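4 min read

April, late, kettle on for the second time.

Spent the whole morning on the equipment budget again and I am no nearer to believing in it. Lautaro sent his version over before breakfast, which tells you how keen he is. He wants the second two-armed machine from Zaltness, a service plan to go with it, spare fingers for both sides, and a line at the bottom called "integration" with a large sum next to it and no explanation. I asked what integration meant. He said it meant making it all work together. I said I had assumed that was what we were paying for in the other lines.

I am trying to be fair. I said yes to the first one, after all, and signed for it with my own pen. But the case for it last year was that we would have it packing mixed sweet orders for Nandale by now, and what we have is a lot of talk about lollipops. A lollipop is harder than it looks, I do accept that. Round at one end, thin stick at the other, shiny wrapper, and it rolls. Lautaro can talk about the rolling for a very long time.
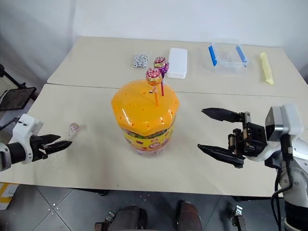 The trouble is that every quote I read is written for somebody who has already decided. Zaltness give a price for one unit and a slightly kinder price for two, and the kinder price runs out in 17 days, as these prices always seem to. Ibarra are cheaper but want us to buy their stand and their software as well, and I can't find anywhere what happens to the software after the first year. I rang to ask. A pleasant young man said he would look into it. That was 9 days ago.

Leilani came by at eleven with her own sums, done in pencil, and I trust those more than anything in a spreadsheet. She had left out the second machine altogether and put in better lighting, two proper one-piece tables, a full set of spare parts and 23 days of somebody's time to sit with the machine we own and write down what it drops. Her total came to less than half of Lautaro's. He said it was a plan for standing still. She said she would like to know where we were standing first.

I am with her, mostly. My worry is that her version is dull, and the people at Trutitico who hold the money like to see something arrive in a crate. Lighting does not arrive in a crate. I have sat through enough of those meetings to know that nobody gets thanked for buying lamps.

Then there are the fingers. Long ones for reaching, short ones for holding – so we are told – and each pair priced as if made by a jeweller. Lautaro has asked for five pairs. I have put down two and a question mark. If they wear out faster than that, I want to see the worn ones on my desk before I pay for more.

Also left out of everybody's figures: the wages of whoever picks things up and puts them back between tries. I raised this in January and was told it would shrink. It hasn't shrunk on any timesheet that I've been shown. I've given it its own line, in bold, and Lautaro can be cross about it.

So, where I have got to tonight. Ask Zaltness to hold the price until the autumn (they will say no, and then I expect they will say yes). Drop Ibarra unless the young man rings. Send Leilani's list up with my name on it and the second machine as a maybe, with Nandale's real order numbers attached if I can get them to send any.

Must also find the warranty for the first one. I had it in the blue folder and now the blue folder has the gas bills in it.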